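Empty Cans and Muslin Squares: Stocking a Play Basket for Nearly Nothing
Speaker notes, April
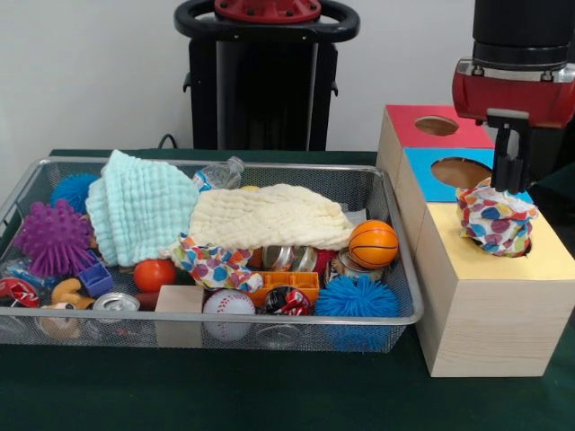
Fraser Dalgleish
Play and materials lead, Birhane Toy Library

SLIDE 1. Leave it up while people find seats

Hi everybody, come on in, there's room at the front. I'm Fraser, I look after the loan baskets at Birhane, and I've been doing it long enough that I can't walk past a recycling bin without looking in it. My family has opinions about this.

I've got the room until 10, and I'd like to leave a good chunk of it for you to get your hands into the baskets at the back. So if I start telling the story about the whisks, somebody please wave at me.

(Wait for the door. Check that the people by the window can hear.)

Okay, have a look at what's on the screen. Wire basket, plenty in it, wooden shape sorter standing next to it. Some of it you'd buy in a toy store: the spiky purple ball, the koosh balls, the foam basketball. And then there are cans. There's a water bottle tucked in behind the cloths. I like a basket that mixes the two, and that's pretty much my whole talk, so if you have to leave early you've had the best of it!

SLIDE 2. Cloth

I always start with cloth, and people always look a little let down. They came for toys. But a square of muslin will outlast almost anything else you put in — it gets scrunched, dragged, worn as a hat, stuffed down the side of the couch and forgotten.

Stuffing is the big one. Go back to the first slide for a second (click back) and look at the polka-dot cloth over the front hole of the sorter, the one in the pale yellow panel. We tend to think a sorter wants hard shapes that match the holes. Put a cloth with it and you've got a different game. A cloth doesn't have a right way around. It can be poked in with one finger or with a whole fist, and when a corner is left sticking out there's something to pull.

I had a little guy at our Motari Street session who spent the entire morning on this with one of our old boxes. In, out, in, out. His grandmother kept offering him the drum. He did not want the drum.

Have more than one cloth in the same pattern if you can. There's a second polka-dot one in the middle of this basket, in front of the plain crinkly ones, and a matching pair heads off a lot of grabbing when two children are sharing.

(Pass the muslins around now. Ask for them back. I lost 2 last time.)

SLIDE 3. Balls that aren't the same ball

Think about how they feel in the hand. Rubbery nubs on one, fuzzy strands on another, smooth foam on the next. If every ball in your basket is the same plastic ball in six colors, the child has found out what there is to know in a minute or so.

Foam is my favorite for small rooms. The white baseball with the red stitching is the kind of thing I mean, because you can let a toddler hurl it and carry on with your coffee. Koosh types are great too, but tug on the strands before every loan, and if any come away, retire it.

SLIDE 4. The recycling part

Right, cans. This is where the hands go up, so let me get through it and then yell at me.

For our loan baskets I use cans with a rolled, smooth rim, and I run my own thumb around the whole inside edge before it goes in. Loose lids I keep out of anything for under-threes. Same with soda cans: once they're crushed they can get a sharp fold, so at our place those are for the older kids' sorting games with an adult sitting right there. Wash everything, let it dry upside down overnight, peel off labels if you have a chewer.

Bottles are easy. Lid glued on, or lid gone. I don't do "screwed on tight" anymore. Ask me later.

SLIDE 5. The basket itself

We tried lidded tubs from Gratora for a season and they stacked beautifully and the children ignored them completely. Wire lets them see what's at the bottom. Do check the ends of the wires, and line it if yours has a rough patch.

Our loans go out for 4 weeks. We now have 51 baskets in circulation, and the paperwork lives in Kultanus, which I'll show anybody who's interested, but not on a full stomach.

SLIDE 6. Over to you

(Stop talking by twenty till. Really.)

Baskets are at the back, take one per table, tip it out on the floor and play with it yourselves for a few minutes before you start planning anything. Then swap one item with the table next to you. Muslins back to me, please — the green bag by the door.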